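로봇에게 손으로 가르친다는 것에 대하여

2023년 8월

나는 한국어로 긴 글을 쓰는 일이 아직 편하지 않다. 그래도 이 주제는 한국에서 일하면서 생각하게 된 것이어서 한국어로 쓰는 것이 맞다고 느꼈다. 문장이 조금 딱딱하더라도 이해해 주시기를 바란다.

내 의견을 먼저 적겠다. 로봇에게 작업을 보여 주는 사람은 그 작업을 할 줄 아는 사람이어야 한다. 당연한 말처럼 들리지만, 내가 본 여러 현장에서는 당연하게 지켜지지 않았다. 로봇을 잘 다루는 사람이 조종기를 잡고, 작업을 잘 아는 사람은 뒤에 서서 구경하는 경우가 많았다.

나는 Clatgate라는 작은 회사에서 폐컴퓨터 분해 공정을 담당한다. 하드디스크를 꺼내고, 메모리를 빼고, 케이블을 종류별로 나누는 일이다. 올해 5월부터 Trustby의 기술자들과 함께 이 일의 일부를 로봇 팔에게 가르치고 있다. 방법은 두 가지를 쓴다. 하나는 사람이 팔을 직접 잡고 움직이면서 자세를 기록하는 방법이고, 다른 하나는 떨어진 자리에서 원격으로 조종하면서 움직임 전체를 기록하는 방법이다. 지금까지 쌓인 시연은 2364개이고, 그중에서 학습에 쓰기로 한 것은 1487개이다. 나머지는 버렸다. 버린 것에 대해서는 뒤에서 다시 말하겠다.

처음에 조종기를 잡은 사람은 Faizal Subramaniam이었다. 그는 로봇을 아주 부드럽게 움직인다. 나는 그의 손을 부러워한다. 그런데 그가 만든 시연을 보면, 케이블 커넥터를 뽑을 때 항상 똑바로 당긴다. 분해를 오래 한 사람은 그렇게 하지 않는다. 오래된 플라스틱 커넥터는 조금 좌우로 흔들어서 느슨하게 만든 다음에 당긴다. 손가락이 저항을 느끼면 멈추고 방향을 바꾼다. 이것은 설명서에 없는 동작이고, 우리도 누가 물어보기 전까지는 우리가 그렇게 하는 줄 몰랐다.

두 번째로 조종기를 잡은 사람은 Heike Stüber였다. 그녀는 우리 쪽 작업자이고, 로봇을 만져 본 적이 없었다. 첫날의 시연은 보기에 아주 나빴다. 팔이 자주 멈추고, 가까이 갔다가 다시 올라오고, 같은 자리를 두 번 집었다. Trustby의 기술자는 예의 바르게 말했지만, 표정을 보니 이 데이터를 쓰고 싶지 않은 것 같았다. 나는 반대했다. 그녀가 멈춘 자리는 모두 멈출 이유가 있는 자리였다. 전원선 다발 뒤에 데이터 케이블이 숨어 있는지 살펴보는 자리였고, 드라이브의 모서리가 전원 공급 장치에 걸릴 수 있는 자리였다.

케이스 안은 생각보다 좁다. 바깥에서 볼 때와 손목 쪽에서 볼 때가 아주 다르다.

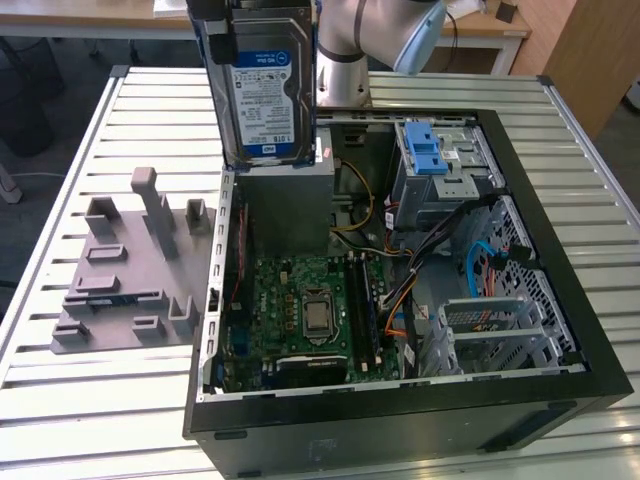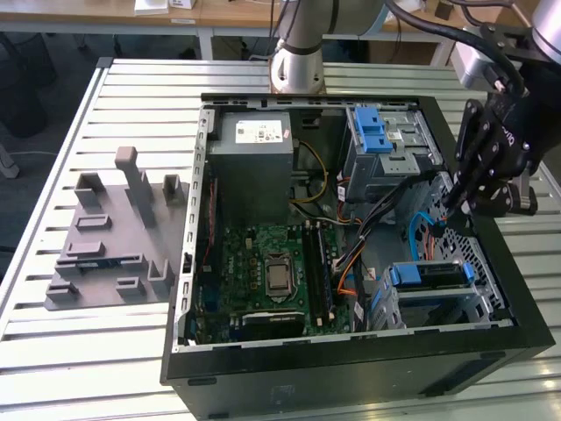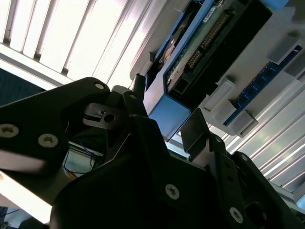
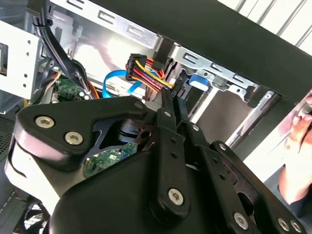
컴퓨터 분해 작업. 첫 번째와 두 번째 사진은 작업대 쪽 카메라, 세 번째와 네 번째 사진은 손목 쪽 카메라로 찍었다.

원격 조종의 어려움은 힘을 느끼지 못하는 데 있다고 많은 사람이 말한다. 나도 동의한다. 우리가 쓰는 장치는 손에 저항을 전달하지 않는다. 그래서 숙련된 작업자도 조종기 앞에서는 초보자가 된다. 이것이 작업자에게 조종을 맡기지 않는 이유로 자주 사용된다. 어차피 감각이 전달되지 않으니 누가 해도 같다는 논리이다. 나는 이 논리가 틀렸다고 생각한다. 감각이 없을 때 사람은 눈과 기억으로 그것을 대신한다. 케이블이 조금 휘는 모양을 보고 아직 빠지지 않았다는 것을 아는 사람과 모르는 사람이 있다. 같은 화면을 보아도 두 사람은 다른 것을 본다.

손으로 직접 팔을 잡고 가르치는 방법은 이 점에서 조금 낫다. 적어도 팔의 무게와 부딪힘은 느낄 수 있다. 하지만 다른 문제가 있다. 사람의 몸이 작업 공간 안에 들어오고, 케이스를 가리고, 두 손이 모두 팔에 묶인다. 그리고 사람은 자기 어깨가 편한 쪽으로 팔을 움직인다. 우리는 드라이브를 꺼내는 동작을 이 방법으로 기록한 적이 있는데, 모든 경로가 이상하게 오른쪽으로 휘어 있었다. 원인을 찾는 데 이틀이 걸렸다. 가르치는 사람이 책상을 피해서 서 있었기 때문이었다. 작업과는 아무 관계가 없는 책상의 위치를 로봇이 배울 뻔했다.

버린 시연에 대해서 말하겠다. 우리는 처음에 느린 것과 중간에 멈춘 것을 버렸다. Skedel이라는 내부 프로그램이 길이와 멈춤 횟수를 보고 자동으로 표시해 주었고, 우리는 거의 확인하지 않고 지웠다. 나중에 내가 남은 기록을 다시 보니, 커넥터가 한 번에 빠지지 않아서 다시 잡는 시연이 거의 없었다. 깨끗한 성공만 남은 것이다. 그런 자료로 배운 로봇은 한 번 실패하면 그다음에 무엇을 해야 하는지 모른다. 우리 로봇도 그랬다. 빈 손가락을 닫은 채로 상자 쪽으로 가서, 아무것도 없는 것을 정중하게 내려놓았다.

그래서 표시된 것 중에서 197개를 다시 꺼내어 Heike와 함께 하나씩 보았다. 피곤한 일이었다. 그러나 이 일을 하면서 처음으로 두 회사 사람이 같은 화면 앞에서 작업 자체에 대해 이야기했다. Trustby의 기술자가 왜 여기에서 멈추었느냐고 물으면 그녀가 대답하고, 나는 그 대답을 적었다. 나는 이 메모가 시연 자체만큼 가치가 있다고 믿는다.

반대 의견도 공평하게 적어야 하겠다. 동료인 Tănase는 내가 숙련을 너무 낭만적으로 본다고 말한다. 그의 말에 따르면 로봇의 손은 사람의 손이 아니고, 사람에게 좋은 동작이 두 개의 손가락을 가진 집게에게도 좋다는 보장은 없다. 좌우로 흔들어서 뽑는 동작은 사람의 손목에 맞는 방법일 뿐이고, 로봇에게는 다른 각도에서 천천히 똑바로 당기는 것이 더 나을 수도 있다. 이것은 진지한 지적이다. 나는 이 점에 대해 확실한 대답을 가지고 있지 않다. 다만 그 판단을 하려면 역시 커넥터가 어떻게 부러지는지 아는 사람이 필요하다고 말하고 싶다.

또 하나 불편한 문제가 있다. 작업자에게 가르치는 일을 부탁하는 것은, 그 사람의 일을 기계로 옮기는 것을 도와 달라는 부탁이기도 하다. 우리 회사에서는 시연을 만드는 시간에도 같은 시급을 준다. 나는 이것이 충분하지 않다고 생각한다. 가르치는 일은 분해하는 일과 다른 일이고, 더 어려운 일이다. 강사에게 학생과 같은 돈을 주는 학교는 없다. 회사에 이 의견을 냈고, 아직 답을 기다리고 있다.

로봇 팔을 들여오려는 작은 회사가 나에게 조언을 구한다면, 나는 장비의 사양보다 먼저 누가 조종기를 잡을 것인지 물어볼 것이다. 그리고 그 사람이 익숙해질 때까지 보기 싫은 시연을 몇 주 동안 참을 수 있는지도 물어볼 것이다. 우리는 그 몇 주를 아까워했고, 그래서 여름에 같은 작업을 다시 기록하고 있다.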